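3.2 Match sample and coding of pitching changes

The sample covers regular-season games from four leagues, which are identified here by the names of their host regions: Briltov, Faneter, Rantala and Trarnen. Play-by-play logs were available for all four. Each log gives the inning, the score, the base-out state and the pitcher of record before every plate appearance, so that a change of pitcher can be placed in the sequence without reference to the box score.

From these logs we drew 3,000 relief appearances in which the incoming pitcher entered with at least one runner on base. Appearances beginning with the bases empty were left out, as the quantity of interest is the share of inherited runners who go on to score. A second set of 3,000 innings, in which the starting pitcher was left in under a comparable base-out state, served as the control. Matching was done on inning, score margin (capped at 4 runs), number of outs and the position of the next batter in the order.

Extra innings were dropped in full. The Trarnen league places a runner on second base at the start of the tenth, and keeping those innings for the other three leagues alone would have made the samples uneven.
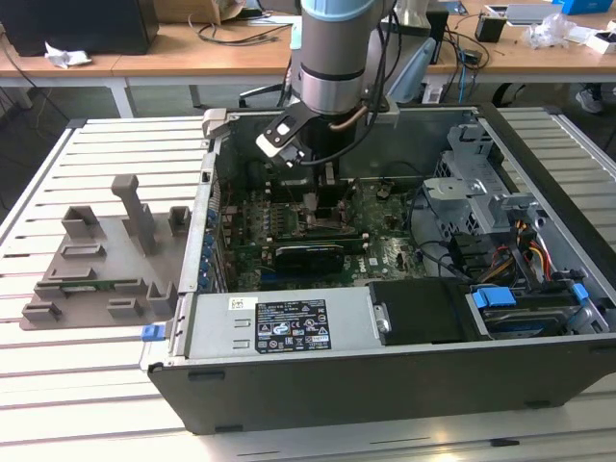

3.3 Leverage and rest

Leverage was computed from a win-expectancy table built separately for each league. Pooling the tables was tried first, but run scoring in Rantala is low enough that a two-run lead in the seventh inning carries a different weight there – the pooled table understated it in most states. Cells with fewer than 40 observations were smoothed using the neighbouring score margins.

Rest was coded as the number of full days since the pitcher's last appearance, with a separate flag for a pitcher who had also warmed up without entering. Bullpen activity is recorded in the Faneter and Briltov logs only. For the remaining leagues the flag was set to missing, and the models in Section 4 were fitted both with and without it.

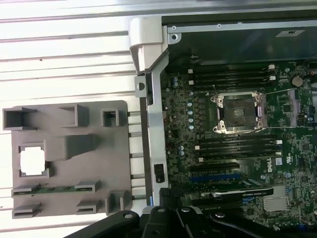 Figure 3. Grey fixture tray beside an open computer chassis with a green Dell motherboard.

The matched pairs were checked for balance on each covariate before any outcome was examined. Score margin and outs are balanced by construction. Batting-order position showed a small remaining difference in September games, when clubs carry larger squads and pinch hitters are used more freely. We therefore added a term for the month of play, and report standard errors clustered by club. The logs were retrieved in December 2020, and later scoring corrections are not reflected in the data.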